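1/16/23

I've been itching to write this one up! Since December, Rosimeire Nogueira and I have been poking at a question that sounds dull and has eaten all my evenings: does a policy that learns from a wrist camera need clean pictures?

Our old habit at Vitport was to throw away every blurry image before training. Fast arm moves smear everything, so it felt like common sense. Then Rosimeire trained one run with the smeared ones left in (she'd forgotten the filter, bless her) and it did better on our tabletop bottle task. Well, we had to chase that.
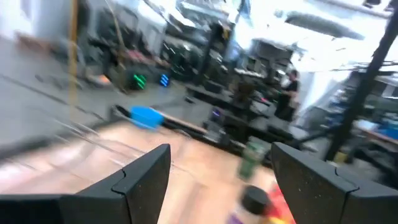 ## What we tried

We took 552 demos and trained 3 versions of the same policy:

- blurry images dropped
- everything kept
- everything kept, plus a blur score fed in as one extra number

Same network, same seeds, same 24 test layouts for each. The first version is the one we'd been using for ages. It tends to dither when the arm swings quickly, and my guess is that it has never met a view like the one above, with a green bottle pulled into a streak and a black cap just past the fingers.

Keeping everything got us to more than 86 per cent success, and the swings look so much calmer! The blur score added nothing we could measure, which surprised me, as I'd bet Shiela Barredo a coffee on it.

## Next

Shiela wants to try faking the blur on sharp images to see if that gives the same lift. I think real smear carries a hint of which way the arm is going, and fake smear in random directions won't. The runs start tonight, and I still owe her that coffee.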